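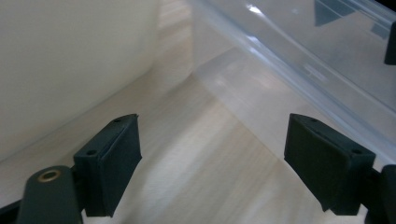

Une fibre synthétique frisottée à la nuque est une fibre perdue, me répond le service clientèle de Cikham, et il faut remplacer la perruque. Je voudrais un second avis avant de racheter.

Modèle : Vollar, longueur épaules, bonnet à tresses ouvertes, fibre dite « résistante à la chaleur » (l'étiquette n'indique aucune température). Portée tous les jours depuis août. Lavage tous les dix jours environ, eau froide, shampooing Stedcombe pour synthétique, séchage à l'air sur support. Le dessus et les côtés sont corrects. En revanche, sur la couche inférieure de la nuque, les 5 derniers centimètres sont rêches, gonflés, et s'emmêlent dans l'heure qui suit le brossage.

Deux points :
— le frisottis est-il réversible sur ce type de fibre ?
— vapeur ou fer, et à quelle température ?

Publié en mars 2013 — vu 1 923 fois — 2 réponses

Réponse retenue

Réversible en partie. Le défaut vient du frottement contre le col et l'encolure, qui abîme la surface du brin et le déforme. La déformation se corrige par la chaleur, l'usure de surface ne se corrige pas. Le résultat tient donc quelques semaines, moins si vous portez des cols montants ou une écharpe en laine.

Pour une fibre annoncée résistante, sans température indiquée, je ne dépasse pas 120 °C au fer. Procédure :
Laver, laisser sécher complètement. Démêler au peigne à dents larges en partant des pointes. Isoler la couche du dessous avec des pinces. Tester une mèche de l'intérieur, invisible une fois la perruque en place. Si elle colle, brille ou se rétracte, arrêter. Sinon, passer le fer sur des mèches de la largeur d'un doigt, en un passage lent, puis laisser refroidir la mèche à plat avant de la relâcher. Le refroidissement fixe la forme, il compte autant que le passage.

Ne pas approcher le fer du bonnet : l'élastique et les coutures ne sont pas faits pour ça. Et jamais sur la tête.

Si l'étiquette ne mentionne pas la résistance à la chaleur, pas de fer du tout. 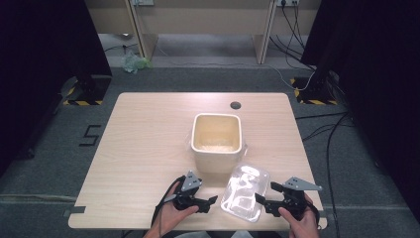 Pas d'accord sur le fer en premier. Sur ma Dong mi-longue, 120 °C ont suffi à raidir les pointes, et elle était vendue comme résistante elle aussi. Un défroisseur à vapeur, tenu à une quinzaine de centimètres, en peignant au fur et à mesure, donne un résultat moins lisse mais on rattrape plus facilement une erreur. Attention aux mains.

Autre solution, couper. Un centimètre et demi sur la couche du dessous ne se voit pas. Ciseaux de coiffure, à la verticale, perruque sur le support.

Commentaire de l'auteur de la question

Test fait au fer sur une mèche intérieure à 110 °C, pas de brillance. J'ai traité la nuque dans la foulée. Les pointes restent un peu sèches mais ne s'emmêlent plus au premier mouvement. Je garde la vapeur pour la prochaine fois.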